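Does the single-origin sticker mean anything?

Three readers have written to ask whether they should pay more for the new coffee from Grindura, the one with the hillside on the bag and "single origin" in gold letters. My short answer is that I'd hold off. The longer answer takes up the rest of this item.

"Single origin" sounds like a promise and is mostly a category. It can mean one farm. It can also mean one region, or a whole country with thousands of growers in it, all poured into the same container. The Grindura bag names the country and stops there. No farm, no washing station, no altitude, no variety. I wrote to the company asking for any of these and got back a friendly paragraph about passion.

Compare the plain brown bag from Leinonen, which costs less. It gives the name of the cooperative, the month of harvest (August) and the date of roasting. I don't love the coffee, it runs a little sour for me, but I know what I bought.
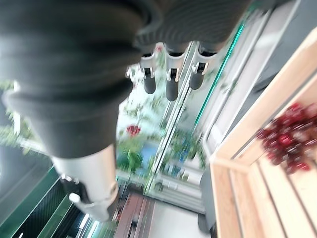 The other thing on the Grindura label is a list of tasting notes: apricot, jasmine, brown sugar, "a whisper of cedar." I brewed it 4 ways over the weekend and found brown sugar once, in the French press, if I was feeling generous. The rest of the time it tasted like decent medium roast. My neighbor Arsalan Kazmi, who drinks more coffee than I do and has less patience for it, said "coffee" and handed the cup back. Tasting notes are written by people with trained palates on very fresh samples, so I don't call them lies. I do wonder who was in the room when cedar came up.

Freshness is where I get properly grumpy. There is a "best by" date on the bag and no roast date. A best-by date can be set a year or more after roasting, and by then you are buying brown dust in a handsome package. If a roaster is proud of its beans, printing the day they were roasted is not a lot to ask. Clolgate, which sells supermarket coffee and makes no claims at all about hillsides, stamps it on the bottom of every can.

I also tried the Grindura next to a bag from Pisdale, same grinder, same water, cups marked underneath so I couldn't tell which was which. I picked the Pisdale. Then I did it again the next morning and picked the Grindura. Make of that what you like - I make of it that the gap is smaller than the price suggests.

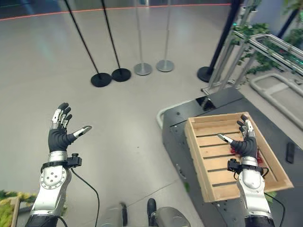
If you want to test it yourself

Buy the smallest bag you can find. Whole beans, please, or the test is over before it starts.

Weigh out 30 grams of coffee to 500 grams of water, just off the boil. Use the same amounts for whatever you normally drink.

Have somebody else pour, and don't look. Taste both hot, then go back when they've cooled down. Faults hide in a hot cup, and so does most of what you paid extra for.

Write down which one you'd rather finish before you turn the cups over. If it's the expensive one 2 mornings running, go ahead and buy it, and send me a note. I'll print the notes I get, including the ones that say I have no taste.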